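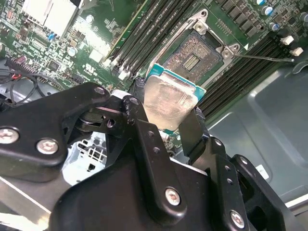

A processor held over the open socket of a green motherboard.

To: Hollcombe District Libraries, Branch Computing List
From: Office of Shared Equipment, Hollcombe
Date: 21 December 2022
Subject: Re: Retirement of public desktop computers

Colleagues,

Thank you to the branches that have replied to our notice on the retirement of public desktops. The message quoted at the end, from the Druvside branch, raises points that other branches have also put to us by telephone, and we are answering it on the list so that all staff have the same information.

On the schedule: the district will retire 160 desktop computers before the end of April. Branches will not lose all of their public machines at once. Each branch keeps at least half of its desktops in service until the replacements are set up and the branch has signed for them. Druvside and Tullano are in the first group, and their delivery dates will be sent separately to the branch office.

On storage drives: drives are to stay inside the machines until the equipment is collected. Please do not remove them at the branch, even where local staff have done so in past years. Each drive is matched to the asset record of its computer, and a loose drive has to be traced by hand. The Office will erase all drives and send each branch a signed record for its files.

On sales to the public: the district may sell retired computers, without drives, at a fixed price of $20 each. Sales will take place at the central building only. Branches may not set machines aside for patrons, staff or local groups, and names should not be taken in advance. A community organization that wishes to be considered for a donation should write to the Office — the branch need only pass on our mailing address.

On parts: the Ryu desktops bought in the second round share a motherboard, and we intend to keep 50 of them as a source of processors, memory and power supplies for the catalog stations. Those stations are not being replaced this year. Branches with a catalog station out of order should report it now, as repairs will be assigned in the order in which reports are received.

On cost: the $2,000 set aside for transport covers collection from all branches. There will be no charge to branch budgets.

Office of Shared Equipment
Hollcombe District Libraries

The Druvside branch wrote:

> We have read the notice and have several questions.
>
> Will we be without public computers during the changeover? Our winter job-search hours depend on them.
>
> In the last round we took the drives out ourselves and kept them in the staff safe. Should we do the same again?
>
> Patrons have begun asking whether they can buy the old machines. We would like to start a waiting list at the front desk if this is allowed.
>
> Finally, one of our two catalog stations no longer starts. Is it included in the replacement, or should we ask for a repair?
>
> Druvside Branch, Public Services Desk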